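Recording sorting demos with two arms
Walatska build notes, 6/23/18

Put the mixed parts in the steel tray, the yellow bins either side, and start with both arms clear. Sorting is such a fun first task!
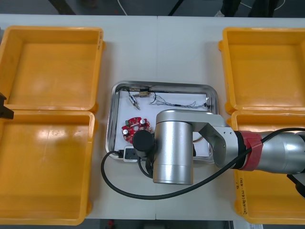

Drive each arm slowly and save every run as its own file. Check the wrist view before you go on.
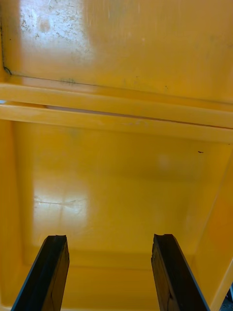 Simiyu wrote in to suggest deleting any run with a long pause, and it cut our set to 457.

Shuffle the parts between runs.

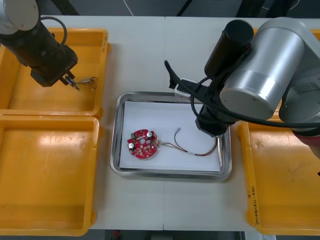
How many runs do I need? Start with 11, train, then keep adding.

Vary which part goes first, too.

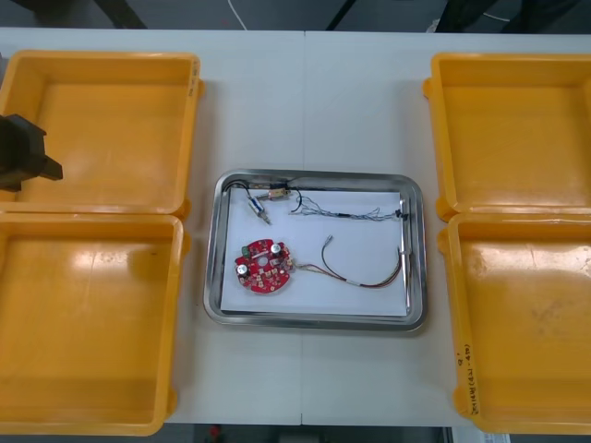 Name the folders by task and back them up.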